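The Patience of Tools, Dandthorpe Press, paperback

I bought this book on a Saturday in the small shop behind the library, and I finished it in 11 evenings, which is slow for me. It is a book of philosophy, but the author, who signs only as Sjöberg, writes for people who never studied it. I studied it a little, long ago and in another language, so I am perhaps the right reader, or perhaps half of the right reader.

The question of the book is simple to say. When we use a thing every day, do we know it? Most of us would answer yes. I know my kettle, I know the stairs of my house. Sjöberg answers that we know what the thing does for us, and that this is a knowledge of ourselves more than of the thing. The first half of the book is a long defence of this answer. The second half asks if we should be sorry about it.

There are 24 chapters, most of them short. The opening ones are the best. Chapter 2 tells of a workshop in a valley called Hida, where the author spent one winter learning to sharpen plane blades and did it badly. I liked that the failure is told without shame. The teacher corrected the hands of the pupils and gave no reasons, and the author went home each night with a notebook full of reasons which were all wrong. From this comes the main idea of the book, which the author calls "late knowledge": the kind that arrives in the hand first and in the sentence much later, if it arrives in the sentence at all. I have read similar thoughts in other places, but seldom so clearly put.

The middle chapters are harder. Here the author discusses habit, and argues against two groups at once. The first group says that habit is a kind of sleep. The second says that habit is the highest form of attention, because the skilled person does not need to think. Sjöberg wants a place between them and takes a long time to find it. Chapter 9 has a sentence that runs over more than a page, and I had to read it with a pencil. I am still not sure what the word "withdrawal" means there, as it is used in one way on the first page of the chapter and in another way on the last. A short list of terms at the end of the book would have helped me very much.

I must also mention Dakum. This is the name the author gives to an imagined town in which every object is replaced during the night by a perfect copy. The people of Dakum notice nothing and continue to love their cups and their chairs. Have they lost something? Sjöberg returns to the town four times, and each time the answer changes a little. At first I found this irritating. On my second reading I thought it was the most honest part of the book, for the author does not hide that the example refuses to behave. I would recommend Dakum to a reading group, even if the group reads nothing else from the book. We discussed it at my own table during two dinners, and my family is still divided.

What about the weak points? The chapter on machines is too quick. It says that a machine can never have late knowledge, and the only argument is that it would be strange if it had. A reader who came for this subject will be disappointed. The notes are also poor. There are 27 of them, and many give only a surname and a year, with no list of works where one could look them up. For a book which asks us to be patient, I think this is a little impatient with its readers. And the print is small, with narrow margins, so my pencil had no room. 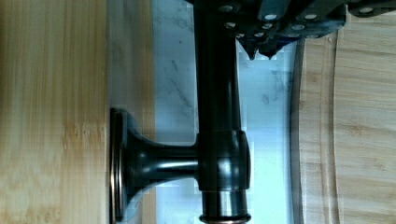
My favourite exercise comes near the end, in the chapter called "Turning Sideways". The reader must choose one object in the house and look at it from a position in which it is never used. It should be done in silence and without touching. I did it with several things and wrote down what I found. A black tap seen from the side, with its spout running straight up and down and the neck going off from it at a right angle, stopped being a place where water comes and became for a moment only a shape, with a neck that opens like a trumpet. Then I thought of washing the dishes and the shape was gone. Sjöberg says that this short moment cannot be kept and that we should not try to keep it. I agree with the first part. About the second I have doubts, as painters seem to keep it quite well, and the book says almost nothing about painters.

The English is plain and good. For readers like me, who learned the language as adults, most chapters will give no trouble, and the hard ones are hard because of the thought and only sometimes because of the grammar. I would not give it to somebody who wants a history of the subject, for there is very little history in it. I would give it to a person who repairs things, or cooks, or plays an instrument, and who has wondered why it is so difficult to explain to a beginner what to do.

Four stars from me. The fifth I keep for a new edition with a proper list of works and wider margins.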